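Modby Site, Staff and Operations Meeting
Minutes, February

Present: Barry Mellor (chair), Arwel Prydderch (minutes), day shift and late shift representatives, facilities, HR, two from Gittins by phone
Apologies: payroll, the Saturday lead
Start: 2:15 p.m.

1. Minutes of the last meeting
Agreed with one correction. Item 4 should read "late shift," not "night shift." There is no night shift at Modby.

2. Matters arising
The broken locker doors have been fixed. The request for a second microwave is still with facilities.

3. Goledard hand unit
Barry reported that the Goledard unit is now in use on the furniture returns side for light handling and for checking seams and covers. It does not lift whole pieces. Lifting stays a two-person job and the handling sheet has not changed.

The site takes in 500 returned items in a normal month. Of these, 160 went through the unit last month. The rest were handled by staff in the usual way. Day shift said the count is misleading, as a person still has to look at every item the unit flags and many that it does not. Barry agreed to show the two kinds of checks separately from next month.

Late shift asked who signs the condition slip when the unit has done the first check. At present the person at the station signs. Several people were unhappy putting their name to a check they had not made. HR said no one will be disciplined over a slip signed on the unit's result while this is being settled. Late shift asked for that in writing.
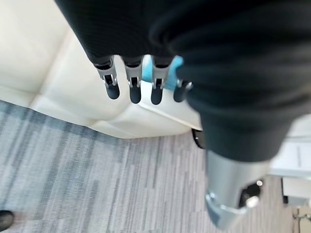
Arwel Prydderch
Operations Coordinator, Modby (minutes)

4. Jobs and hours
Day shift asked directly whether jobs will go. Barry said no post at Modby is being cut this year and he could not speak for the year after. Day shift asked that his answer be recorded as given.

Hours at the inspection station have dropped by 70 a month across both shifts. Those hours have been moved to repairs and packing. Two people said they had not been asked before being moved, and one has lost the early start she needs for school pickup. HR to meet with both before the next rota goes out.

Pay grades were raised. Staff who run the unit are still on the inspection grade. Late shift's view is that clearing faults and restarting the unit is extra work and should be paid as such. Gittins, who maintain the unit, said that clearing a fault is in their user guide as an operator task. Barry said the guide does not set the grade. HR to bring a proposal.

5. Training
So far 3 people have finished the Cenano course, all from day shift. Late shift has none, so when the unit stops after 6 p.m. it stays stopped until morning. Agreed that the next places go to late shift and that the course will be held in paid time.

Gittins were asked for a one-page sheet on stopping and restarting. They have one but it is out of date. New copy to be sent to Arwel.

6. Floor and safety
Staff reminded to keep their hands away from the fingers until the unit has been stopped at the switch. Pausing it from the screen is not enough. Facilities asked that carpeted areas be checked for loose edges at the start of each shift.

7. Any other business
Day shift asked for the radio back. Barry had no objection provided the stop alarm can be heard over it. Facilities to test.

Actions
HR: written note on condition slips; meet the two staff moved from inspection; grade proposal
Barry: separate figures for unit checks and staff checks
Gittins: updated stop and restart sheet
Arwel: book late shift onto the Cenano course
Facilities: microwave; radio and alarm test

Meeting closed at 3:20 p.m. Next meeting same time next month, in the canteen if the upstairs room is still being painted.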